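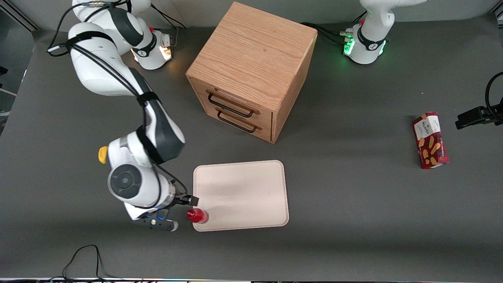
Sticky wooden drawers in an old chest, what should I use?
Posted in Home Repair, November 22, 2018

I have a small chest that came from my aunt's house. The drawers are wood on wood, with no metal slides. They open fine in April but by late summer I need both hands to pull the bottom one out. My brother says to sand the sides down. I don't want to take off too much and have them rattle all winter. Is there something I can rub on them first? The chest isn't worth a lot, but I use it every day.
wernico

Liesbeth Brouwer
Don't sand yet. Pull the drawer all the way out and look at the bottom edges and the runners inside the chest. Where it rubs, the wood is usually shiny or darker. Vacuum out the dust, then rub a plain white candle hard along those spots and on the runners. Slide the drawer in and out 15 times or so and add more wax if it still drags.

If it sticks at the sides even with wax, wait until the wood is as swollen as it gets and sand only the shiny places, with 150 grit or finer. Take 2 or 3 strokes and test. Wood swells across the grain in damp air, so a drawer fitted in dry weather will bind again later. Also check that the bottom panel hasn't dropped - a sagging panel catches on the frame and feels just like a tight drawer.

Skip oil. It soaks in and collects dirt.

serlow_111
bar soap works too. my grandmother did it that way. I had one that still stuck and there was a sock behind it

tesfamariam
Soap can pull moisture out of the air, so I would stay with the candle. I'd also number the drawers on the back in pencil before you take them out. They look the same but often only fit well in their own slot. I mixed up two of mine and spent an evening sanding the wrong one.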